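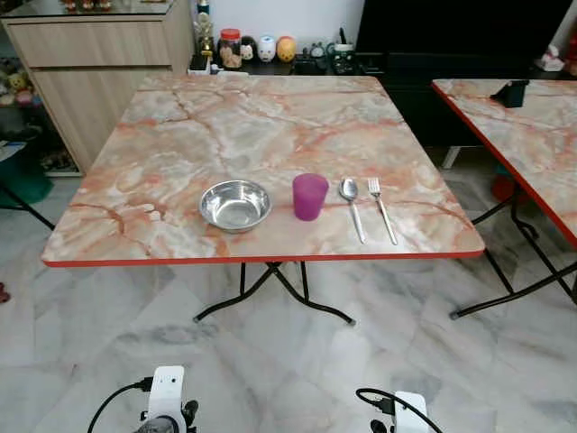
4. Setting the table before a work cycle

Category: Set-up Guides > Table Service > Staff Tasks
Print this page | E-mail this page

With the Dotura system, the arm does the lifting and the staff member prepares the table. Please read section 5 also, if you worked before with full manual clearing.

1. Unfold the table and press on each corner. If it moves, correct the legs before you continue.

2. Put the items in one row near the front edge: bowl, cup, spoon, fork. The heads of the spoon and fork point away from the edge.

3. Leave a small gap between spoon and fork. When they touch, the gripper may take both together.

4. Check that no cable lies where people walk.

5. Stand outside the work area and select "Table, small set" on the panel. Enter your staff code and press Start.

Note: A plate is handled by its rim. Do not put food or napkins on it for the practice cycle.

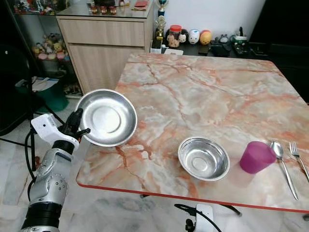
Figure 4. Plate held by the rim, with bowl, cup and cutlery on the table.

CAUTION: Do not take a plate out of the gripper by hand. Press Pause, wait until the arm stands still, and then use Release on the panel.

Changes for the staff

Before, one person cleared and set all tables in the shift. Now the same person prepares the rows, watches the cycle and writes down the stops. This is less carrying, but it asks for more attention - some colleagues find it more tiring in the first weeks. Gladys Swai plans the shifts so that each person changes to other work after the break.

Please write each stop in the log with the code from the panel. Code 2531 means that the grip was not confirmed. It is not counted as a mistake of the operator. For questions about the log, or if you wish more training time, speak with Kheri Koech.

Manual setting stays permitted at any time, for example when there are many guests.

Contact | © Dotura Table Service Guides | Back to top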